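Suvton hospital to shift day surgery hours from December

Suvton General will extend its day surgery schedule from December in an effort to shorten the waiting list for routine procedures, the hospital said in a notice to patients.

Under the new schedule, the first admissions move to 6:30 a.m. and the last discharge to 9 p.m. The change applies to the day unit in the Hender wing only. Inpatient surgery and emergency cases keep their present hours.

The waiting list for routine procedures stands at 845 patients, according to the notice. The median wait is 67 days from referral to operation. The hospital's target is 40 days, to be reached by the end of next summer.
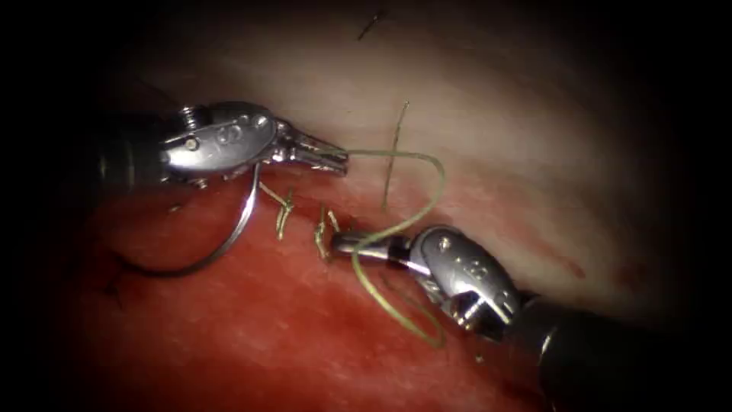
Surgical instruments with a curved needle and green suture thread.

The longer day is expected to add 300 procedures over the first six months. Hernia repair, gallbladder removal and minor gynecological surgery make up most of the list and will be given the added slots first. Eye and dental procedures are booked separately and are not affected.

Patients who already have a date will keep it unless they ask for an earlier one. Requests can be made by phone or at the Hender wing front desk. Those moved to an evening slot will receive new fasting instructions by mail, as the cutoff for food and drink depends on the admission time.

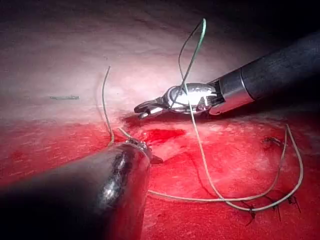 Staffing for the added hours will come from a revised shift pattern and a contract with Sandhu, an agency that already supplies recovery nurses to the hospital in Drovwood. The value of the contract was not given. Sterile supply will run a second evening cycle so that instrument sets are ready for the early admissions.

Parking in the Hender lot will be free after 6 p.m. for anyone collecting a patient. The shuttle from Drovwood keeps its current timetable, with the last departure from Suvton at 8:10 p.m., and patients discharged after that time will need to arrange their own ride. The hospital will review the schedule in June.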